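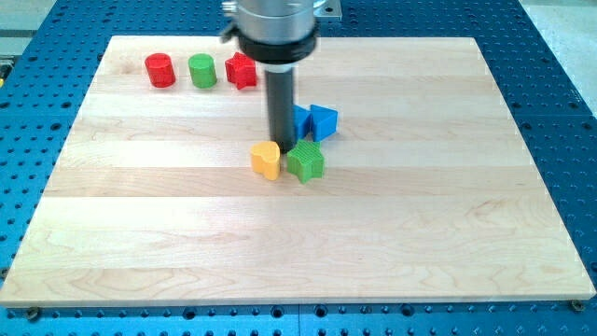
Pushing rig on the maple board, seven blocks out, tip down by the bunch.

Canden Robotics Club mailing list
Subject: Re: [club-arm] Block sorting task, board and scoring
Date: 2025-04-26

Replying to the list so the answers are in the archive. The earlier message is quoted in pieces with my replies under each one.

> We are the second-year group and we are taking over the block
> sorting task for the Soslow meet. We read the wiki page but it
> was written for the old foam board. Does anything change with
> the wood one?

Yes, two things. The friction is different, so the push speeds on the wiki are wrong. On foam we ran the tip fast and the blocks stopped when the tip stopped. On the maple they slide on a little. Start at half the wiki speed and work up. The other change is height. The wood board is thicker, so the old Z offset will drive the tip into it. Please do not load any saved program from before December without checking the offset first. The folder is named rumska_old and I have made it read-only.

The board is bolted to the table. Leave the bolts alone. If it gets moved, the camera calibration has to be done again and that takes most of a session.

> Which blocks do we use? The box has a lot of them and some are
> chipped.

For practice, use whatever is in good shape. The layout we have been running most has a red cylinder, a green cylinder and a red star in a row toward the far edge, and then two blue triangles, a yellow heart and a green star bunched up nearer the middle. The row is easy and the bunch is hard. When the tip comes down in the middle of a bunch it usually touches something you did not ask it to touch, and the heart tends to turn when it is pushed on one lobe. Push it on the flat part of the side if you can get there.

Throw out chipped ones. The print files are in the shared folder under "blocks_v3". Print them standing up with the same layer height as the others. We tried a finer setting once and the smooth ones slid farther than the rest, which made the results useless.

> How is it scored? Last year people said 8 runs but the sheet
> has room for more.

It is still 8 runs. The extra lines on the sheet are for runs stopped by the judge, which are repeated and do not count. Each run starts from a layout given to you on a card. You get an instruction such as "put the red star next to the green star" and the arm has to do it by pushing only. Picking up is not allowed, even if your tool can do it. A block off the board ends the run with zero. A block that was not named in the instruction may be moved, but you lose points if it ends up more than a block's width from where it started.

The full score is 700. The Sakamoto team had the best total at the last meet, and ours was 400. Most of what we lost was on the bunched layouts. On layouts with everything spread out we did fine.

> Do we need to collect our own data or can we use what is there?

Use what is there to begin with. There are 1,307 recorded pushes on the drive. All of them are on the wood board, with the current tip. Each one has the start layout, the tip path and the end layout. The index file has a column called "ok". If it says 0, skip that push. Those are mostly ones where the person driving gave up partway or where the tracker swapped the two blue triangles. The swap is a known problem when they sit almost touching, and the fix in the tracker is only partly done. If your group wants a job that would help everyone, that is the one.

After that, record more. We are short on pushes that start with the tip between two blocks. We have plenty that start from open board.

> Can we come in outside of club hours?

Only with one of the people on the key list, and two people have to be in the room whenever the arm is powered. One runs the program and the other stays by the stop button. This is a school rule and we could lose the room over it.

A few things you did not ask:

Put the arm in its home position before you reach onto the board to reset blocks. Pausing the program is not enough.

Wipe the board with a dry cloth before you start. No cleaner. It got sprayed once and the blocks stuck for a week.

Write the tip speed in the log for every session. Half the entries from the fall are missing it and we cannot compare anything.

The entry form for Soslow needs a team name and a list of members. Send me both on this list and I will fill in the rest. The cards for the practice layouts are in the top drawer under the monitor, and there is a second set in the shared folder if you want to print your own.

-- Arm group lead, Canden Robotics Club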